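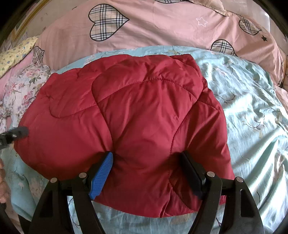

## 4. Folding and storing padded jackets

Padded jackets should be folded on a bed or another wide, soft surface with the pillows pushed to the top. Empty the pockets and close the zip or poppers before starting. A quilted jacket such as the red one on the floral sheet will stay lumpy between the seams even when folded, so do not press it to get a flat edge. The Lamidham bag allows for this.

1. Lay the jacket face down and smooth it from the collar to the hem.
2. Fold each sleeve across the back.
3. Fold the hood down, if there is one.
4. Bring the hem up to the collar in two folds.
5. Lean on the bundle with your forearms for a few seconds to let the air out.
6. Slide it into the bag, folded edge first, and close the flap.

**Note:** The medium bag holds 2 adult jackets. Long coats need the large bag (part 426).

**Caution:** Do not store a damp jacket. Hang it overnight in a warm room and check the cuffs and lining before folding.

**Caution:** Do not use a vacuum pump with this bag. The seams are not airtight.

Take jackets out once in February and shake them, then refold along different lines. For stains and washing, see section 5.

Section revised by Charmaine Baloyi, March 2, 2025.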